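Highchair and Booster Seat Hire – Frequently Asked Questions
Luler Family Equipment Hire, Wesholm depot
Last updated April 30, 2020

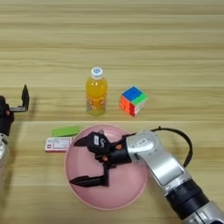

Pink bowl, bottled orange drink and puzzle cube on a wooden tabletop.

Which seats are available for hire?
Two models are stocked. The Pathirana is a full-height highchair with a removable tray and a five-point harness. The Malden is a strap-on booster for use on a standard dining chair. Both are supplied with a printed instruction sheet.

How do I know which one my child needs?
The Pathirana is for children who can sit unsupported. The Malden is for older toddlers who can climb down under supervision. If your child is between the two, hire the Pathirana. Age is a poor guide and is not used on the booking form.

What is the weight limit?
The limit is printed on the label under the seat base. It applies to the child plus anything attached to the seat, including toy bars and hanging bags.

Will the Malden fit my chairs?
The chair must have four legs, a rigid back and a flat seat. Do not fit the booster to stools, folding chairs, swivel chairs, bench seats or chairs with a loose cushion. The rear strap passes around the chair back and extends to 1688 mm. Measure upholstered chairs before booking.

Can the Pathirana be used without the tray?
Yes. Remove the tray, push the chair up to the table and lock both rear castors. The harness must still be fastened. Check that the child cannot push off against the table edge with their feet – this is the usual cause of tipping.

How long is the hire period?
The minimum is two nights and the maximum is 30 nights. Longer hires are treated as a new booking and the seat must be exchanged at the depot for a freshly inspected one.

Is there a deposit?
Yes, one deposit per seat, held on a credit or debit card. It is released once the seat has been checked in. Missing trays, harness pads and straps are charged at replacement cost.

How are the seats cleaned?
Hard surfaces are washed with detergent, rinsed and sanitised. Harness webbing is removed and laundered separately. Harness pads are replaced when the colour fades or the stitching lifts. Serena Russo signs the inspection tag on every outgoing seat. If the tag is missing, do not use the seat and ring the depot.

Do I need to clean the seat before returning it?
Wipe it down and remove food from the tray channel. Do not use bleach or put the tray in a dishwasher, as heat warps the locking tabs.

Do you deliver?
Delivery is available up to 10 km from the Wesholm depot, to homes, holiday units and function venues. An adult must be present to sign. All other bookings are pick-up only.

Can restaurants and cafes hire seats?
Yes. Commercial hires are handled by Amedeo Pagano and are invoiced monthly. Venues should book early for November, when stock is largely committed to end-of-year functions.

What if a part fails during the hire?
Stop using the seat. Photograph the part and the inspection tag and send both to the depot. A replacement is issued at no charge unless the damage was caused by misuse. Do not attempt repairs with tape, cable ties or glue.

Can I cancel?
Cancellations made two or more days before pick-up are refunded in full. After that, one night's hire is retained.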